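Buying for Two Arms: Equipment Planning Report
Targate project, group report
Ishbel Cruickshank and Brittany Carrier

Our brief was to plan the equipment for a second two-armed table and to cost it without frightening the department. We managed the first part. The first draft of the budget listed two arms, two grippers and a table, and we were rather pleased with how short it was.

Then we sat down next to the existing bench with a notepad and wrote down what it would cost to replace everything that was not an arm. The list ran to 11 lines. Brittany suggested a smaller notepad. 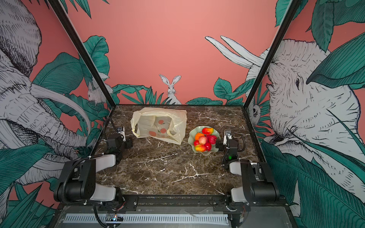 Page last changed: Oct 29, 2026

The mounting platform is the item we would have forgotten. Both arms are fixed to the same black metal one, with screws and brackets, so the two have to be ordered to suit each other. Trurnel quoted 412 pounds for a platform, drilled to our drawing. Morrison were cheaper but would not drill it, and we have seen each other use a drill.

Cables come next. They need enough slack for the arm to reach across the table, and the corrugated sleeving is sold separately, as is nearly everything we wanted. We have allowed for one spare set per arm.

The tabletop caused the longest argument. Ishbel wanted plain grey. The present one is dark brown marble with white veins, and the walls have elephants on them, so plain grey may be a lost cause. We have budgeted for a mural panel under "enclosure, misc."

Test objects are the cheap end: artificial fruit, a ruffled glass plate, a plastic bag with things in it. We put down 18 pounds and were asked whether the fruit could be borrowed. The plate is glass, so we have asked for two.

Delivery is the weak point of the plan. Pruketti give a lead time of 11 weeks on grippers, and an order placed after April would miss the end of term. We recommend ordering the grippers first and arguing about the tabletop while we wait.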